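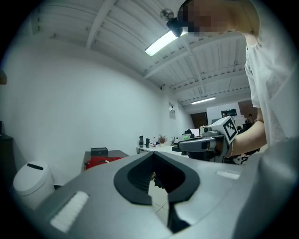

Spectator area check, Tistow ground, before the home opener in June. Walked by Ottó Kozma with the Hostden supporters' group between the morning training session and the gates opening. The list follows the ground from the turnstiles round to the away end. Floors were looked at first, with pale tiles like the ones under the gap there checked for lifted edges and grit, as people come in off the grass with studs and wet soles. Comments are under each item.

1. Turnstiles and entry gates
Result: pass, with comment
All four turnstiles turn freely. The second from the left sticks on the first push of the day and wants oil. Exit gates open outwards and were unlocked at the time of the check.

2. Main stand, seating
Result: action needed
692 seats in the main stand. Row F, seats 11 and 12, have cracked backs and must be taped off until replaced. The Vorkard brackets fitted last season are holding well — no movement when leaned on.

3. Main stand, steps and handrails
Result: pass
Yellow edging repainted. Centre handrail firm. Bottom step on the Hostden side still has a chip in it, noted last year, no worse.

4. Standing terrace
Result: pass, with comment
Limit is 400. The sign giving the limit has faded and can't be read from the bottom of the steps. New sign ordered. Crush barriers pushed by hand at both ends and in the middle, no play in any of them.

5. Away end
Result: pass, with comment
Limit is 166. The segregation fence is sound. One panel near the corner flag rattles in the wind and a cable tie is not a proper repair, so it stays on the list.

6. Pitch surround
Result: action needed
Advertising boards on the far touchline stand too close to the line for the last 40 metres. Move them back before kick-off. The Dela Peña board has a sharp lower corner on the left and should come out altogether until it has been filed or capped.

7. Toilets and tea bar
Result: pass
Lights working. Floor drain clear. Urn lead no longer runs across the doorway.

8. First aid room
Result: action needed
Stretcher present and straps complete. Eye wash out of date. The door was blocked by two bags of training bibs, moved during the check. Please find another home for them.

9. Public address
Result: fail
Clear in the main stand. Nothing at all from the away end speaker. A loudhailer is to be kept at that end until it is mended — stewards to test it at the 1.30 briefing.

Items 2, 6, 8 and 9 to be looked at again before the gates open. Items 4 and 5 carried to the next check.

Signed: O. Kozma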